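Thread on shipping oversized and wheeled cargo, for people doing it for the first time. I book freight for a living, mostly farm and quarry machinery, and I get the same questions every week. Long one, so mute me if it isn't your thing.

Start with what you've got. If it rolls under its own power, it can usually go on a ro-ro ship. If it rolls but has no engine, such as a trailer or a baler, it gets towed on. If it doesn't roll at all, it goes on a mafi, a low flat trailer that belongs to the line.

People say "container" by reflex. A container is fine for a small tractor with the wheels off. For anything wide you're into flat racks, and then you're paying for the slots your load spills into as well as the one it sits in.

Measure the machine yourself. Don't use the brochure. The brochure is for the model as it left the factory, before somebody fitted a beacon, wider tyres and a bracket on the back for a spare.

Length, width, height, weight. Measure to the furthest point that can't be taken off. Mirrors count if they don't fold. Exhaust stacks count if they're bolted up.

Ro-ro freight is mostly charged by volume, so 10 cm on the height is real money. I had a forage harvester last May where taking the spout off and strapping it to the chassis paid for the fitter twice over.

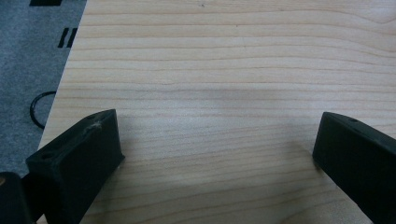 Weight is where people guess, and the terminal doesn't accept guesses. Get a weighbridge ticket with the machine as it will travel, which includes any bucket or attachment you're sending with it.

If an attachment travels loose it is its own piece of cargo. It needs its own line on the booking, its own dimensions and its own label. A bucket chained inside another bucket is one piece if it's secured properly and you've declared it that way.

Next, cleaning. This is the bit that costs people the most and it's the bit they leave until the night before.

Plenty of countries will refuse a used machine with soil or seed on it. Some will clean it at the port and bill you. Some will send it back and bill you for that too. Read the rules for the country you're sending to before you book, and read them again a week before sailing.

Soil hides behind belly plates, inside track frames, in the radiator fins and under the cab mat. Pull the mat out. Pull the seat base if it comes out. Empty the cab air filter.

Melati Ismail runs the wash bay we use and she starts with compressed air, then water, then air again. Her view is that if you start with the lance you just push wet chaff further in. I've stopped arguing with her about the extra hour.

Take photos after the wash with the serial plate in at least one of them. Keep the wash certificate with the shipping papers and not in the cab. Things left in cabs go missing.

On that subject: personal goods. Don't load the cab with tools, spare filters and a nice jacket for your cousin. Most lines don't allow it, the insurance won't cover it, and an undeclared box can hold up the whole unit at customs.

Spare parts can go, but declare them, crate them and put them on the packing list.

Crates, then. If you use solid wood in a crate or as bearers under the load, most destinations want it heat treated and stamped. The stamp has to be on the wood and it has to be readable. Plywood and similar boards are normally exempt because of how they're made, but check, because the inspector at the other end has the last word.

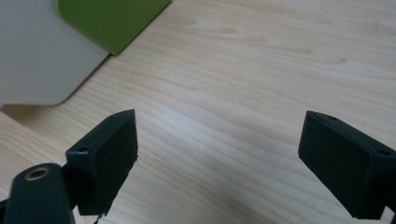
Bearers are a job I'd hand to a packer if you've not done it before. They have to sit under the strong points of the machine and they can't be split or rotten. Look over the timber when it's delivered and ask about anything that bothers you. Brown streaks in the grain, like the ones on the pale surface in the photo, don't worry me on their own. What I reject is bark, insect holes, or a stamp that's been sawn through when somebody cut the piece to length. Half a stamp is no stamp as far as an inspector is concerned.

Fuel. Lines want the tank low. Enough to drive on, drive off and move round the yard a few times, and no more. A quarter tank is a common limit but it varies, so ask for it in writing. Never send it bone dry, or it'll be towed and you'll be charged for the tow.

Battery charged and secured. If there's an isolator, leave a note on the windscreen saying where it is. One in English, and one in the language of the destination port if you can manage it.

Same for any odd starting procedure. If you have to hold a lever back and press a pedal to get it going, write that down. The stevedore has a line of machines behind yours and won't spend ten minutes finding out.

One key, on the key ring it came with, with a tag. Keep the spare. I say this every time and every time somebody posts both.

Leaks. A machine dripping hydraulic oil can be turned away at the gate. Fix it at home, where it costs you a hose. At the terminal it costs you a hose, a callout, a clean-up charge and maybe the sailing.

A real one, with the owner's permission. Genivaldo Cordeiro bought a used wheeled loader here and wanted it home for the start of his season. He had a decent quote from Silero for the sea leg and thought he was finished.

He wasn't, because the quote was port to port. It left out the low loader to the terminal, export customs, terminal handling at both ends, the survey, the insurance and the haulage from the port to his yard.

We priced the whole lot door to door. Inland haulage came to 700 pounds with Coltau. The terminal and paperwork charges were another 854. None of those are outrageous figures. He just hadn't seen them written down anywhere.

So when you compare two quotes, put them side by side and look for what's missing. A cheap quote with six lines is often dearer than a middling quote with twelve.

Ask each of them the same things. Is the bunker surcharge included or extra? Is it fixed at booking or at sailing? How many free days do I get at each end? What's the daily rate after that?

Free days matter more than people think. Genivaldo had 3 at the far end. A public holiday used one of them. He paid storage at 109 a day until his driver could get a slot.

Storage goes by the terminal's calendar. Check whether weekends count. At some places they do and at some they don't, and I've seen it differ between two terminals in the same port.

Insurance. The line's own liability is limited, often by weight, and it won't come near the value of a decent machine. Buy cargo cover. Read what it says about used goods, because a lot of policies leave out scratches, dents and mechanical failure unless you've had a condition survey first.

The survey is a person walking round with a checklist and a camera. Be there for it if you can. Point out the existing damage yourself, as it makes the rest of the report easier to rely on later.

Paperwork, short version. Commercial invoice, packing list, proof of ownership, export declaration, bill of lading instructions. The serial number has to be identical on every one of them. A letter O typed where there should be a zero held up one of mine for up to 3 weeks of back and forth, depending on whose emails you count from.

Check the draft bill of lading as soon as it comes. Name, address, serial number, description, weight. Changing it before sailing is usually free. Changing it afterwards isn't.

Dates. A sailing date is an estimate. Ships wait for berths and ships skip ports in bad weather. Don't book a crane and four men at the far end for the day the website shows.

I tell customers to use the Fandutura tracker for a general idea and ring the agent for anything they're going to spend money on. The agent at Tsikata answers the phone before nine, which is when to try.

Delivery to the terminal has a window as well. There's an opening date and a cut-off. Too early and they'll refuse it or charge you storage. Past the cut-off it's on the next ship, and on some routes that's a month.

Aim for the middle of the window. Haulier late, flat tyre, gate queue - you've still got a day or two in hand.

At the far end, inspect before you sign. If there's new damage, write it on the delivery receipt while the driver is standing there. "Subject to inspection" is weak. "Left front mudguard bent, cab glass cracked" is what a claims handler can use.

Then photograph it, tell the insurer the same day and don't start repairs until they've said you can.

Rates and rules move, so treat everything above as correct at August 16, 2025 and check it for your own route. Sizes and a postcode are enough for me to tell you if it's ro-ro or flat rack. I can't quote from a photo of the machine in a field, so please send the measurements.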